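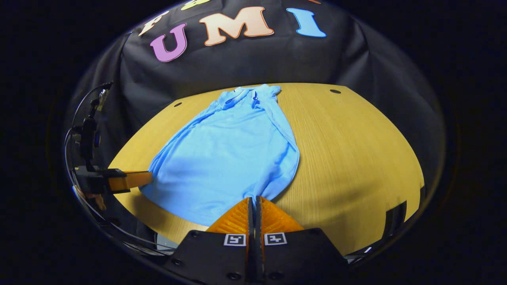 16 Mar 2020
Folding bench, Prillunwood

Carried on with the tops from the Maldonado lot. Started on the light blue pieces, then the whites, then whatever was left in the gray bin. The aim for today was to settle one way of laying a top out on the table before the first fold, write it down, and stop changing it.

Background for anyone reading this later. The lot is 1,888 pieces all together and 279 of them are tops with a gathered or stretchy neckline. Those are the ones that come back from the check shelf with crooked folds. Shirts with a proper collar are fine, trousers are fine, towels are fine. The collar gives you something stiff to line up with. A soft neckline bunches into small folds as soon as you put it down, and if you start folding from there the whole thing leans to one side.

Laying out

What we did until last week: drop the top on the table, pull the hem toward you, fold. It's fast, and on the thicker pieces it's good enough. On the light blue ones it leaves long narrow creases running down from the neck toward the side of the hem. They look like nothing when the piece is open. After two folds they're ridges, and the stack won't sit flat.

Tried three orders on the same top, shaking it out between goes.

Hem first. Hem straightened toward the near edge of the table, then sides, then neck. The hem ends up tidy, but fixing the neck at the end pulls on the body and half the creases come back. Had to redo the hem twice.

Neck first. Find the neck opening, open it out so front and back lie on each other, flatten the small gathers with the side of the hand, hold it there and work down. Slower to start. The body came out flat nearly by itself and the hem only needed one tug at each corner.

Sides first. Bad. The side seams roll under and you can't see that they have. Not doing it again.

Neck first is the one. Stojan Milošević says this is how he was taught at Jamico and he can't see why we ever did it differently. Fair, although he was also doing hem first on Friday.

Notes on the neck-first order, in the detail I'd want if I came in cold:

Put the neck at the far end of the table and the hem toward you. Reaching over the cloth to get at the neck is awkward for shorter people. Yuto Nagano turns the piece around, does the neck close up, then spins the whole top on the table. The spin undoes some of the smoothing but less than I expected. Either is okay as long as the hem faces you when you start folding.

Check for a sleeve or strap caught underneath before smoothing. On narrow tops it gets trapped past the neckline and makes a lump you keep pressing on and can't get rid of.

Smooth from the middle of the body out to the sides. Smoothing straight down from the neck only moves the wrinkles into the hem, where they pile up in one corner.

Leave the small wrinkles in the middle. I spent far too long on these today. They make no difference once the piece is folded.

When you pull the hem, pinch a little of the edge and pull toward yourself and slightly out. Pulling straight toward yourself from one point makes a fan of deep creases that narrows down to your fingers. I must have done this on half the pieces before I noticed. Two pinches, one at each hem corner, and pull both together. If one hand is busy holding the neck, do the left corner, lay the flat of your arm on it, then the right.

Pieces that are wide at the bottom

A good part of the lot is narrow at the neck and wide and round at the hem, so the outline is more like a drop than a rectangle. The fold board is no use for these. Put the board on the center line and there's a different amount of cloth left over at every height, and the side fold comes in at a slant.

What worked: fold the sides in so the new edges are parallel and ignore what the original side seams are doing. There will be a triangle of extra cloth at each bottom corner. Fold that back up on itself before the first cross fold. Then hem up to just under the neck, then in half again. The finished piece is a bit thicker at the hem end, so in the stack alternate them, neck end left, neck end right. Seven high is the limit before they slide. I got to nine with the whites, but someone closing the drawer would have knocked it over.

Yuto prefers rolling them. Rolled, they don't slide and you can see each one from above, but you get a twist in the gathers at the neck and they take up more of the drawer. We rolled a few and put them in the end drawer with a note on. Leave them until Thursday and see what the necks look like.

The table

The bare wood is a touch too smooth for the slippery pieces, which drift when you pull the hem. It's right for everything else. Tried the felt sheet from Zadlow under the slippery ones. The cloth stays where you put it, and that includes wrinkles, so smoothing takes longer, and the felt sheds. There was gray lint on the whites and I had to go over them with the roller. Felt goes back in the cupboard. A damp hand on the neck while pulling the hem does the same job and leaves nothing behind if it dries. Stojan thinks a thin cotton sheet taped at the corners would be better than either. Worth trying, we have an old one in the rag box.

The light is still poor for the pale colors. Late in the afternoon the shadow of whoever is folding falls right across the body of the piece and soft marks and shallow creases all look alike. I put one top aside as stained, and when I took it to the window there was nothing on it. Anything you think is a stain, carry it to the window before it goes in the reject bin. Moving the table so the window is at the side would help, but then the drawers won't open all the way.

Timing

Didn't use the clock for most of the day. For the last batch I did: neck first comes out at about 2 minutes for a wide-hem top, including picking it out of the bin and setting it on the stack. That's long. Most of it is the neck, and I expect it to come down once we stop thinking about it. The old way was quicker per piece, but that doesn't include the ones that came back and were done over.

Odds and ends

— Labels. Some tops have the label at the back of the neck and some in the side seam. Label at the back makes it easy to tell which way up the piece is. With side seam ones, look at which neck edge dips lower, that's the front. On a few of them both edges are the same and it doesn't matter.

— Fold front side down so the front is what shows at the end. Yuto and I had been doing opposite things here and the gray drawer is mixed. I redid the top layer only.

— The short pins are still missing. Used clips.

— Lint roller is nearly finished. On the order list with tape and another set of drawer cards.

— October's page on shirts says "see board settings, back page" and the back page is torn out. If anyone has those settings, please copy them in again. The marks on the board itself have rubbed off.

Not finished: the gray bin, down to the last layer. The dark tops haven't been touched. Two of the light blue pieces have a loose thread at the hem and are on the windowsill, don't fold them and don't pull the thread.

Tomorrow: cotton sheet on the table, dark tops first, neck-first order for all of them. Stojan on folding, Yuto on checking, then swap after lunch. I'll do the drawer cards.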